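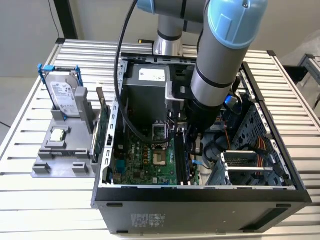 Faut-il refaire l'apprentissage des points quand on change de boîtier ? Seuls les points de la zone « carte mère » sont à reprendre ; ceux du support de pièces restent valables tant que celui-ci n'a pas bougé sur la table.

4. Poste Dralby : mise en place des barrettes mémoire

4.1 Coupez l'alimentation du PC et débranchez le cordon secteur.

4.2 Couchez la tour sur les profilés, côté ouvert vers le haut, et bloquez-la.

4.3 Dans Enari, chargez le profil « barrette » et réglez la vitesse sur 2 %. C'est lent, mais quel plaisir de voir la barrette arriver pile en face de son logement !

4.4 Ouvrez les loquets du connecteur choisi, puis lancez l'approche.

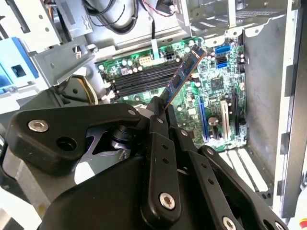

4.5 Arrêtez le bras juste avant le contact et vérifiez le détrompeur à l'œil. Si l'encoche ne correspond pas, reculez et tournez la pince de 180° – ne corrigez jamais à la main, bras sous tension.

4.6 Validez la descente. La force maximale est fixée à 70 N dans le profil livré ; montez à 80 N si un connecteur résiste, pas au-delà.

Attention : socket ouvert, les broches sont à nu. Interdisez le survol de cette zone sous le plan de sécurité dans le menu « Volumes ».

Remarque : gardez assez de mou dans le câble de l'outil pour que le poignet puisse pivoter, et faites un cycle à vide après chaque changement d'outil.

4.7 Ramenez le bras en position de repos et enregistrez le programme. Vous pourrez le rejouer autant de fois que vous voulez, et c'est là que le montage devient vraiment amusant !
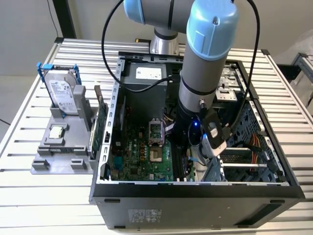
Fig. 3 – Bras descendu dans la tour, support de pièces à gauche.

4.8 Pour le disque dur, passez à la section 5. Les points du support y sont repris tels quels.

Révision du 26/05/2019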